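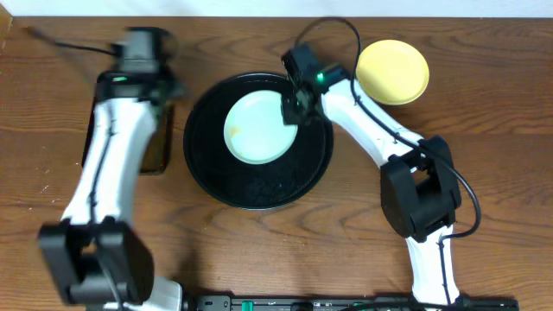 Two arms, one tray, two plates, one with a smudge on it. Thursday, mid-morning.

I've been asked to turn our bench rules for the two-arm table into something new starters will read. The current version is a document of 2808 words. I have met people who claim to have read it. I have my doubts. So I'm doing it as a thread, and if it works I'll print the thread and we can all ignore that as well.

Bit of background. We do tabletop work at Indale: dishes, trays, the sort of handling a tired person does after tea without thinking. The written rules came over from Donness when the two sites merged, and Donness did heavy palletising behind a fence. Page one tells you to wear a hard hat. Our heaviest item is a casserole lid.

Rule 1. Small arms are still arms. They look like desk lamps with ambitions and people treat them accordingly. The risk assessment is for the whole job: arm, gripper, the thing in the gripper, and you leaning over to look. A blunt little gripper holding a plate is one thing. The same gripper holding a peeler wants a fresh assessment and a different conversation.

Rule 2. Hands stay off the table while either arm is live. Either. I've lost count of the times I've heard "but it was the other one that was moving". They share a rail and a workspace. Treat them as one animal with two necks.

Rule 3. The light on the gripper is not a safety device. Green means whatever the firmware author thought green should mean that week. If you want to know that an arm can't move, take the power off and keep hold of the key. I say this as someone who trusted a light once and got a bowl in the ribs.

Rule 4. Stop button within reach of where you're standing. The old document says "readily accessible", which at Sotomayor was understood to mean "behind the monitor". You should be able to hit it without looking and without crossing the arms to get there. Test it at the start of every shift. Yes, with the arms moving. Slowly.

Rule 5, which gets its own post and possibly its own tattoo. Know what your stop does to the grip. On some set-ups cutting power opens the fingers, on others they hold, and on others still they sag in a thoughtful manner and let go a bit later. Write it on the bench card. The person reaching for the button with a dish in mid-air deserves to know which.

Also, arms droop. If the joints have no brakes, killing the power means the whole thing comes down on whatever is underneath it. Park first if you have the time. If you don't have the time, stop first and apologise to the crockery.

Rule 6. Cables. Every stoppage report I've read this year has a cable in it somewhere. Leave enough slack for the full reach of the wrist, then run the arm through its full reach and see what the slack gets up to. A loop that behaves beautifully at rest will happily go round an elbow at full stretch. Check the loop after any change to the routine, however small.

And don't fix a cable with tape from the kitchen drawer. Endar had an entire arm held together by brown parcel tape and optimism. It passed inspection twice, on the grounds that the inspector thought it was packaging.

Rule 7. One arm acts, the other has a job description. If the right arm is at the plate, the left arm's job is written down: holding, waiting, or getting out of the way. "Sort of nearby" isn't on the list. Most of our arm-on-arm knocks come from the one that wasn't supposed to be doing anything.

The old rules give a minimum gap between arms of 556 millimetres. On a table this size that would put one of them in the corridor. We set the gap by task now, and it goes on the bench card with the date and the initials of whoever decided it. Initials do wonders for people's judgement.

Rule 8. Anything on the table that isn't part of the task is part of the task. A spare dish at the side, a panel somebody meant to move: if the arm can reach it, it goes in the set-up notes or it goes on the shelf. I don't mind which. I mind finding out from the noise.

Rule 9. Speed. New routine, slow. New object, slow. New person at the bench, slow, and that includes you if you've had a fortnight off. We have a reduced speed setting for exactly this and it has been used, to my knowledge, chiefly for filming birthday greetings.

Rule 10. Dirty dishes. I did not expect to be writing policy on this and yet. A mark on a plate is fine if it's meant to be there and logged. Clean plates and used plates are different conditions and the results shouldn't be mixed. Fresh food stays off the bench unless the job calls for it. Your lunch is fresh food.

Grease on the finger pads changes the grip. Wipe the pads between runs, power off, with the stuff in the labelled bottle. The unlabelled bottle has been there since before the merger and I'm not going to be the one who opens it.

Rule 11. Chipped things go in the bin. Don't turn them round so the chip faces the wall. I know about that. We all know about that.

Rule 12. Write down the near misses. The reporting form has 89 fields, one of which is "wind direction", so I understand the reluctance. The new form has 2: what happened, and what you'd change. If you want to tell me about the wind there's space on the back.

A near miss on a small bench looks like nothing much. A plate that tipped and settled. An arm that stopped a bit late. You shrug and carry on, and then three people have shrugged at the same thing and you've got a pattern with no paperwork.

Somebody has already replied to ask whether all this is overkill for moving plates about. Fair question. I'd rather people learned the habits on plates. The next bench gets knives in July and I don't fancy teaching Rule 2 from scratch with those on the table.

Someone else wants to know which official standard I'm quoting. None. These are house rules. The proper standards sit above them, they're kept in the blue binder, and if anything here disagrees with the binder then the binder wins and you should tell me so I can look suitably embarrassed.

Things still to be argued over: whether the bench card should be laminated (yes), whether headphones are allowed (one ear, and I'm being generous), and who signs off changes made after five o'clock. My position is that changes aren't made after five o'clock. My position is not popular -- the evening lot have drafted a response.

Printed copy going up by the bench on Thursday. Corrections in pen, please, and legible. The last set of rules had a comment on page six that was either "check torque" or "cheek torque" and we spent most of a meeting on it.

Forgot Rule 13. Put the stool back.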